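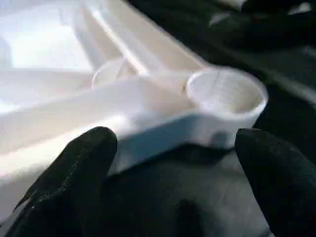
Go early, eat first and do the molding hall before the film, came the advice under my last post, because by eleven the line for the hall goes out the door and the film is the same film every year. Whoever you are, thank you! I did the first two and got the third one wrong.

So, the Wullard open day in Bridville. They make household plastics, the kind of stuff you own six of and have never once looked at, and every February they let people in to see how it's done. I've lived a 25 minute drive away for most of my adult life and had never gone. Tickets are five dollars, kids get in free, and you have to wear closed shoes (they mean it, there was a man ahead of me in sandals, in February, who got sent back to his car).

You start in what used to be the canteen, where they hand out safety glasses and earplugs and put you in groups of eight. Then somebody points you at the film. I should have kept walking. It's fine, it has some nice old footage of the original building with the trucks lined up outside, but it goes on, and the chairs are the folding kind, and the sound kept dropping out right when the narrator got to the fire. There was a fire! I still don't know what happened in it.

The molding hall is what you come for. It's loud but in a steady way, you get used to it in a minute or two, and it smells like a new shower curtain. Our guide had worked on the floor for years before she started doing tours and you could tell, she kept breaking off to go and listen to a machine. The raw plastic comes in as pellets, like rice but rounder, and they let you run your hands through a tub of it. I could have stayed at that tub all morning. The pellets go down a hopper, a big screw pushes them along a heated barrel, and by the far end they're soft enough to squeeze into a steel mold under a huge amount of pressure. Then it cools, the mold opens and out drops a thing.

What I hadn't known is how much of the job is waiting for it to cool. A thick piece on one of the big Azimi presses takes 60 seconds from close to open, and most of that is just the plastic sitting there getting hard. That's why so many parts are thin walls with ribs behind them, she said. A rib gives you stiffness without the thick lump that takes forever to cool and leaves a dent on the good side. I have been turning things over in my kitchen ever since. My dish rack has ribs. The trash can has ribs. The colander has ribs where you'd never think to look!

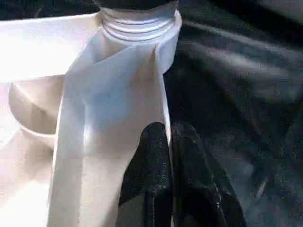 She also showed us how they get a thread out of a mold, which had honestly never crossed my mind as a problem. If you mold something with a screw thread on the inside, like a cap, you can't just pull it off the steel, it's screwed on there. So the core inside the mold turns and unscrews itself, every single time, while everything else waits. For outside threads they can split the mold down the middle and open it sideways, and that leaves a fine line you can feel with a fingernail. A kid in our group wanted to know what happens if the core turns the wrong way and the guide laughed for quite a while and then said it was expensive.

After that it was the color room, which I'd skip if you're short on time. It's nice people weighing out powders behind a window. They did have a wall of old samples with the names still on, and I liked those – harvest this and avocado that, and a brown called Picnic that I can't imagine anyone wanting in a bathroom.

The testing room was better. They drop things. They fill things with water and drop them again. There's a rig that presses down on a seat over and over with a padded block, and a counter next to it, and it had been going since before Christmas. The guide said most of what breaks in a stool breaks at the leg sockets, and that people at home kill them by leaning back on two legs. Everyone in the group looked at the floor. 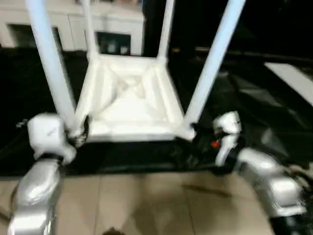
Lunch was a hot dog truck in the parking lot and a table of pies from the church in Toltum. The pies had mostly gone by the time we got out (see above, re: the film). I got a slice of the sour cherry and ate it in the car with the heater on and it was very good.

Then the seconds shop! I'd been told the seconds shop was the real reason half the county turns up, and yes. It's a long shed with pallets down the middle, everything with some little thing wrong with it, a swirl in the color or a rough edge, and prices in marker on cardboard. I bought two storage tubs with lids, a watering can in a green that I guess came out wrong but I like it, and a dustpan I didn't need. Cash only, so stop somewhere first, there's no ATM closer than the gas station on the Toltum road.

A few grumbles. The signs from the highway are tiny and I drove past the turn twice. The earplugs are the squishy kind that never stay in my ears. And the tour route has a metal staircase in the middle with no way around it that I could see – a couple in our group with a stroller had to take turns, one up top and one waiting below. I asked at the desk and was told to call ahead next time and they'd sort out another way through, so do that if stairs are trouble for you.

I'd go again, probably with my sister's kids, who would lose their minds over the pellet tub. Doors open at nine. If anyone reading has seen the whole film with the sound working, please tell me about the fire.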